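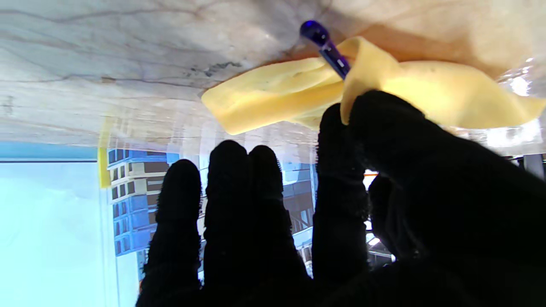 Yellow cloth on the counter, exhibit A

From: Nadja Wallner
To: Lernley kitchen list
Date: Wed 22 December
Subject: Re: Re: cloths, again

Larasati Latuheru wrote:

> Could we please settle which cloth is for what? I wiped the counter
> with the yellow one and Herman told me yellow is for glass. Zahira
> says yellow is for everything and blue is for the floor. There is no
> blue one. I looked.
>
> Also, whoever leaves them balled up by the faucet: they smell by
> Thursday.

Larasati, thank you for reopening this. I had hoped we were done in March.

Back then we agreed, over 19 messages, that yellow is for counters and the table, and white is for glass. Herman voted for that. I have his email, which contains the word "fine" and no other words.

Blue was Sulastri's idea and was never bought. If anyone has been doing the floor with a blue cloth, please tell me where you got it.

On the smell: rinse, wring, hang over the rail. A cloth folded into a little pillow and left on the gray counter looks very nice and dries on one side.

The marble look up there shows every streak, so go easy on the Casado spray. Two squirts. Someone has gone through a 600 ml bottle since I last bought one, and I don't believe the counter was that dirty.

I'll put the new pack in the drawer under the kettle. Please don't use them on the oven, Herman.

Nadja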